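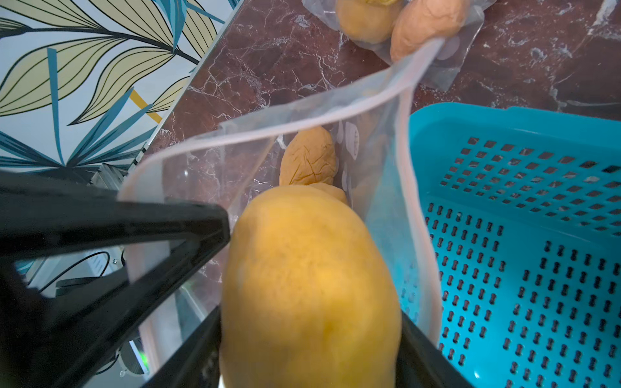
Bagging Soft Goods: Good Practice in Pictures

Welcome, and thank you for stopping by! Damian Hubmann and I put this little gallery together to go with the Plusero handling rules, which have grown to 28 pages and are (we admit it) easier to follow with something to look at.

Rule 2, fruit into bags. Spread the mouth of the bag wide before the fruit goes near it, and hold a ripe mango with the lightest grip that will carry it.

Rule 22, two arms at one basket. Agree beforehand which arm has the bag and which has the produce, and please keep tools toward the back of the table, well away from the basket.
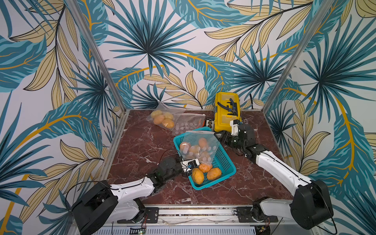

How often should the grip settings be checked?
At the start of every shift, and again whenever you change to a different kind of produce. Pirmin Wieser keeps the check sheet and will gladly send you a copy.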